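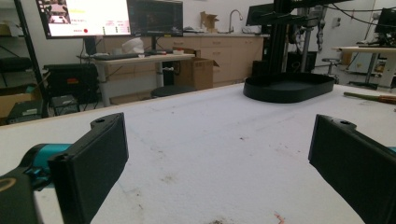 Why do tables wobble?

You sit down. You lean on your elbow. Clonk. Your drink slops over the side and everybody looks at you. Not your fault! Blame the table – or the floor.

Three legs good, four legs tricky

Try this. Hold up three fingers, tips pointing at the ceiling, and rest a book on them. It sits still. Now add a fourth finger. Hard to get all four touching, isn't it? One is always a bit too short or a bit too tall.

Tables are the same. Three feet will always find the floor, even a bumpy one. That's why milking stools had three legs. Cowshed floors are lumpy, and you do not want to tip over next to a cow.

Four legs need all the feet to be level with each other AND a flat floor. If one leg is even a tiny bit short, the table rocks from corner to corner.

So why not use three legs for everything?

Good question. Three legged tables don't wobble but they can tip. Press down hard on a bit of the top that sticks out past the legs and over it goes, peas and all. Four legs hold up the corners, so you can lean on more of the table safely.

What about floors?

Floors look flat. Most aren't, quite. Old wooden boards bend and shrink. Stone floors wear down where people walk. The dining hall at Hurnisham school has 80 tables and a tiled floor, and some of those tiles stick up a bit more than there neighbours. Wobble city.

The turning trick

This one feels like magic. If you have a square table with four equal legs, and the floor is bumpy but has no sudden steps in it, don't shove paper under a foot. Turn the table! Keep it in the same spot and twist it round slowly. Somewhere before a quarter turn, all four feet should touch down. Mathematicians have proved it. The top might slope a little, but no more rocking.

It won't work if one leg is shorter than the rest. Then you do need the bit of paper, sorry.

Try it yourself

You will need: a piece of stiff card, 5 lumps of modelling clay, some pencils all the same length (ask before you nick them from the kitchen drawer).

1. Stick three pencils under the card with clay. Stand it up. Push gently on top. Any rocking?

2. Make it four pencils, one near each corner. Push again.

3. Squash a bit more clay under one pencil so that leg is longer. Now push. Wobbly?

4. Use the last lump to make the short side longer, pinching off tiny bits untill it stops rocking.

Clay is squishy so let it set for a while first or your table will just sag.

Words to know

Level – not sloping either way.
Stable – hard to tip or rock.
Tripod – anything that stands on three legs. Camera stands are often tripods.

Next time: why do doors squeak?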